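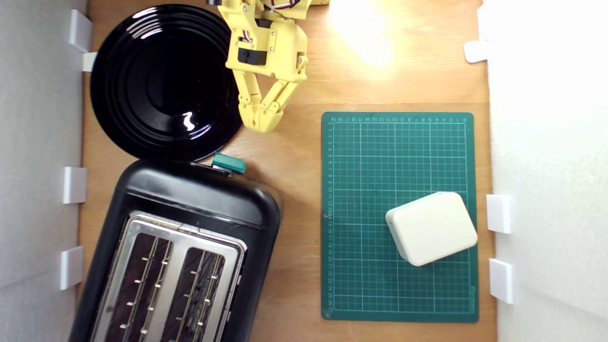

Fig. 4. Arm over the work area, with plate, toaster and cutting mat on the table.

4. Laying out the work area

Do this section after the Vorker arm is mounted and the servos are centered. Leave servo power off until step 5.

1. Check the side panels. Every white clip must be pushed fully down before you go on. A loose panel will shift the first time the arm bumps it.

2. Set the cutting mat on the right half of the table with the ruler scales at the top and left. All positions in the Benthorpe task files are read from the zero corner of the mat.

3. Place the plate in the upper left, near the panel. Put the toaster below it at an angle, slots up. Keep the toaster unplugged.

4. Set the small white box on the lower right part of the mat. It does not need to be square to the grid.

5. Turn on servo power and send the arm to the ready pose. The fingers should point down and stop above the wood, beside the right rim of the plate.

6. Jog the base joint 2 degrees each way. Watch the wires at the top of the arm for snags.

CAUTION: Keep hands clear of the fingers while servo power is on. The Farina driver board does not stop on contact.

Note: A glossy black plate picks up reflections. If the plate is missed during detection, move the lamp and run the check again.

If the console shows error 1036, a servo has not answered. Turn off power, reseat the connector and repeat from step 5.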